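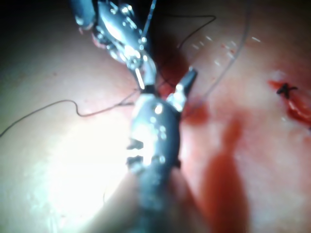
Our project compared two controllers for the same pair of surgical instruments, and the question was whether the newer one makes suturing any easier for people who have never done it. The department had been told it would. Both controllers drive the same arms, the same wrists and the same jaws, so any difference should come from the handling. Most of our judging was done from the wrist camera, and the camera has limits that matter for everything below. With the tips meeting over the tissue, the lower instrument is so close that its body goes soft at the bottom, and glare from the wet surface washes out the area at lower left. A black thread lying on pale tissue is easy to follow. The paler grey one is harder, and we argued over it more than once when scoring.

Project group: Mahnaz Zamani, Gun-woo Pyo, Delwyn Tipoki
Supervisor: Themis Liapis
Report handed in 31st March

What we were asked to test

Controller A is the older unit, called Amham in the lab. It uses two hand grips on jointed arms and a foot pedal. Controller B is the Leserau, a lighter set with finger loops and no pedal. The handout that came with the Leserau promised "natural movement from the first minute." We don't know what that means and could not find a way to measure it, so we settled on three things we could measure: time to finish a knot, number of dropped threads, and how often the two instruments bumped each other.

How we did it

We had 14 people try both controllers. None had tied a suture with a robot before, though two had done it by hand. Each person tied 4 knots on each controller, and half of them began with the Leserau. Before the timed knots everyone got a warm-up, which was supposed to be the same length for all. It wasn't. Gun-woo ran the early sessions and let people stop when they felt ready, and Mahnaz ran the later ones with a timer. We only noticed when we put our notes together, and by then it was too late to start over.

Scoring was done from recordings. Two of us watched each one separately and we compared scores afterward.

What we found

The Leserau was faster. On average, people finished a knot 40 seconds sooner with it than with the Amham. This is the number that will get quoted, and we would ask anyone quoting it to read the next part.

Most of the gain came from the people who used the Leserau second. They had already tied their knots on the Amham and knew what they were doing by then. Among those who started on the Leserau, the gap was small, and three of them were slower on it. With a group this size we can't say much more than that.

Dropped threads went the other way. People let go of the thread more often with the finger loops, mainly when they had to turn the wrist and keep the jaws shut at the same time. On the Amham the pedal holds the grip for you. Several people complained about the pedal and then did better with it.

Bumps between the instruments were about even, but this is the score we trust least. When the tips come together, one instrument can hide part of the other, and a light touch looks the same as a near miss. Delwyn and Mahnaz disagreed on so many of these that we stopped treating the bump count as a result. It is in the appendix for anyone who wants it.

What people told us

Everyone filled in a short form. Nearly all of them liked the Leserau better. They called it lighter, less tiring, more fun. We believe them, but liking a controller and tying a good knot with it are separate questions, and some of the loosest knots in the set came from people who gave it top marks.

What we would change

A fixed warm-up, timed by the same person throughout. A second camera from the side, so that contact between the tips can be judged properly. A pull test on the finished knots, which we planned and dropped when the gauge was not back from Avstead in time. More knots per person too, since learning was clearly still going on at the end of each session.

Themis asked whether we would recommend that the lab buy the Leserau. On these results, no. We would borrow it again in April and run the test properly first.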